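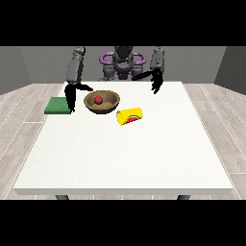
Comfort Adjei doesn't walk onstage in "Jekar" so much as barge in, arms full of groceries, already mid-argument – and what a joy she is! The new two-hander, playing through May at the Trirum, gives her 11 minutes alone before Toàn Văn says a word as her long-lost brother. She fills every one of them. Director Beverley Katene keeps all 174 seats close to the fight, and when the siblings finally start singing their mother's song, badly, the whole row in front of me leaned in.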